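Drullow Card & Paper Swap - FAQ

Quick answers, updated March. More when I get a minute. - Maritza Condori

What is it?
Bring greeting cards you never sent, take home ones you will. Blank inside only. No money changes hands except the table fee.

Where / when?
Manositz hall, side entrance. Doors 10 am, done by 2. Parking behind the bakery, not in front, they get mad.

How much is a table?
8 dollars. Cash at the door or pay Pierina Bortolotti ahead of time. No refunds the week of, sorry.

Do I need a table to swap?
No. Walk-ins get the big shared table by the stage. Up to 117 cards per walk-in, that's what one tray holds. More than that, get a table.

How many cards show up?
Last time nearly 1,000. Christmas is always half of it. Please bring birthdays!!

Envelopes?
Yes please. Matching if you can. Loose envelopes go in the bin, help yourself.

Can I bring handmade?
Sure. Glitter ones in a sleeve or Mwanahawa will send you back to the car.

What about postcards and old used cards?
Postcards fine. Written-on cards only at Sandamali's collector table, she knows what she's looking at, I dont.

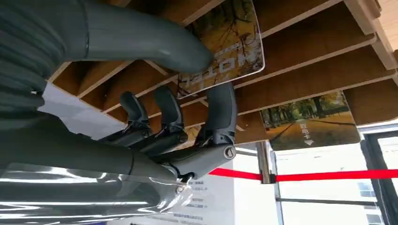 Can I drop off early?
Evening before, 5 to 7. Label the box with your name and phone. No label = goes in the shared pile.

What happens to leftovers?
Picked up by Morena Greco for the Wirnum senior center. Want yours back, grab them by 2.

Kids?
Welcome. Theres a coloring corner.

Dogs?
Hall says no.

Who do I ask if its not on here?
Reply to the newsletter, I check it most nights.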